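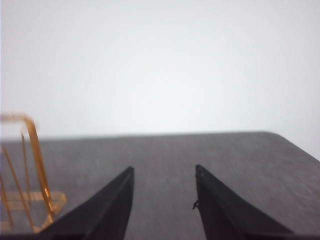 *Surface de table gris foncé, à l'aspect légèrement moucheté.*

## Entretien des plateaux et plans de travail de teinte sombre

Les présents conseils s'adressent aux usagers des ateliers partagés et des cuisines pédagogiques de la maison Rallel. Ils s'appliquent aux tables de préparation, aux établis légers et aux dessertes dont le plateau est gris foncé ou noir. Les plateaux en bois huilé font l'objet d'une fiche distincte, disponible à l'accueil.

Sur un fond sombre, les poussières claires, les traces de calcaire et les voiles de détergent ressortent davantage que sur un plateau blanc. À l'inverse, les fibres noires et les éclaboussures de café y passent facilement inaperçues. Il est donc recommandé d'examiner la surface en lumière rasante, en se plaçant face à la fenêtre ou à l'aide d'une lampe posée près du bord.

### Dépoussiérage

Passer une microfibre sèche, à plat, sans appuyer, en travaillant toujours dans le même sens. Les grains de sable et les copeaux métalliques doivent être aspirés au préalable avec l'embout à poils souples.

L'usage de chiffons en coton usagés est déconseillé : ils peluchent. Un lot de microfibres Litska est rangé dans le tiroir du bas de chaque poste. Elles se lavent à 40 °C, sans assouplissant.

### Nettoyage courant

1. Verser dans un seau 4 litres d'eau tiède et 20 ml de savon neutre Pindero.
2. Essorer soigneusement l'éponge – côté doux uniquement – et nettoyer par bandes parallèles, du fond vers l'avant.
3. Rincer à l'eau claire avec une seconde éponge.
4. Essuyer immédiatement. Un séchage à l'air libre laisse des auréoles.

Les angles et le chant du plateau se nettoient en dernier, avec une brosse à dents souple si nécessaire.

### Taches et dépôts

- **Calcaire :** appliquer un linge imbibé de vinaigre blanc dilué de moitié, laisser agir deux minutes, rincer. Ne pas employer ce procédé sur la pierre calcaire, le marbre ou le béton ciré.
- **Graisse :** savon neutre légèrement plus concentré, puis double rinçage.
- **Colle et ruban adhésif :** ramollir à l'eau chaude et retirer avec une spatule en plastique. Les lames métalliques sont proscrites.
- **Feutre et encre :** tampon d'alcool ménager, après essai sur une zone peu visible.

L'eau de Javel et les poudres à récurer ne doivent être utilisées sur aucun plateau. Il convient également de ne jamais mélanger deux produits d'entretien.

### Rayures superficielles

Les traces blanchâtres laissées par un frottement disparaissent souvent au simple lavage. Lorsqu'une rayure demeure sensible sous l'ongle, l'usager est prié de la signaler au lieu d'intervenir lui-même. Le ponçage à l'abrasif 2000 est réservé au personnel d'entretien et ne concerne que les plateaux massifs teintés dans la masse.

### Prévention

Poser les récipients chauds sur un dessous-de-plat, y compris pour un court instant. Placer un tapis de découpe Mac Carthaigh sous tout travail au cutter ; le format de 900 mm couvre la largeur utile d'un poste. Soulever les appareils au lieu de les faire glisser et vérifier l'état de leurs patins.

Le nettoyage complet des postes est effectué le mardi, avant l'ouverture. Les demandes de réparation sont à adresser à M. Abdelghani Ramadan, service de l'entretien, en précisant le numéro du poste et la nature du dommage.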